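The Shape Block Holds On

Müzeyyen Polat keeps her stock in a former dairy building in Heston, on metal shelves that run the length of the back wall. The bins are labeled by shape, with no mention of color. Hearts are on the left, near the door. Stars come next, then triangles, hexagons and the rest, ending with a bin marked "odd" for pieces that came out of a mold slightly wrong.

She buys, cleans and resells toy shape blocks, the solid colored kind that come with a sorting box or a stacking post. The boxes and posts tend to break or get thrown out. The blocks stay around for years at the bottom of a toy chest, and sooner or later a parent or a day care center wants to replace the two or three that are missing. Her business, Jakix, exists to supply those two or three.

Last year Jakix sent out more than 3000 orders. Most were for a single block. The average order weighs less than a paperback book, and postage is her largest cost after rent.

"People think I sell toys," Polat says. "I sell parts. Somebody has a box with a star-shaped hole in it and no star."

The trade is harder than it sounds. A star from one maker will not go through the hole cut by another. Arms differ in length and width, and some stars have rounded tips while others come to a point. Polat has a drawer of cardboard templates, 14 for stars alone, and asks customers to trace the hole on paper and mail or scan the tracing. She lays the templates over it until one fits.

Colors cause a different kind of trouble. Reds and blues stay close from one maker to the next. Yellows vary a great deal, and a yellow that matches under the store lights can look green at a kitchen window. She checks every yellow outdoors before it goes in an envelope.

A plain surface to work on

Sorting is done on boards, which Polat prefers to trays. A block dropped in a tray slides to the corner and ends up against its neighbors. On a flat board it stays where it was put, and the edges can be looked at from all sides. She likes striped wood, with pale and darker strips side by side, for a practical purpose: the lines make it easy to see whether a block is sitting square.

Her own habit is to keep the blocks to one half of the board and leave the other half clear. Anything that has been looked at moves across. If the phone rings, she can come back and know where she stopped.

Bright colors also show well on bare wood. A yellow heart or a blue triangle stands out from the grain at once, even when other pieces are crowded behind it.

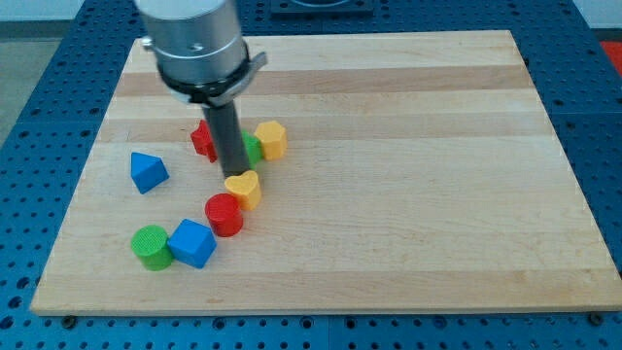

What to look for in a used set

Polat advises buyers at yard sales and thrift stores to take the blocks out of the bag before paying. Bags are usually filled by someone in a hurry, and two or three sets can be mixed together. Stand a few pieces on a table. Prisms from the same set are nearly always the same thickness, so an outsider shows up quickly.

Check the points of stars and the corners of triangles, where wear comes first. A chewed corner can be washed but will not be smooth again, and she throws those out. Scuffs on a flat face do no harm.

Hearts are the pieces most often missing from sets she buys. She thinks children carry them off. Hexagons are the most often left over, and at the last count the hexagon bin held 1153 of them. She sells them by the bag to teachers, who use them for patterns – six will fit around one with no gaps – and to a board game club in Gudham that needed markers.

Washing is simple. Warm water and dish soap will do for plastic, with a soft brush for the corners. Painted wood should be wiped with a damp cloth and dried right away. Polat does not use the dishwasher for either one. She tried it in her first October in business, with a load of old painted blocks from an estate sale, and lost the lot.

Complete sets are a small part of what she does. The one she gets asked for most is the Nørgaard stacker, which she sees only a few times a year. She has never put a full one up for sale. When one comes in, she splits it among the people on her waiting list, oldest request first.

The list is kept in a green notebook by the scale. The request at the top of the page is for one triangle, blue, with the tracing folded inside the cover.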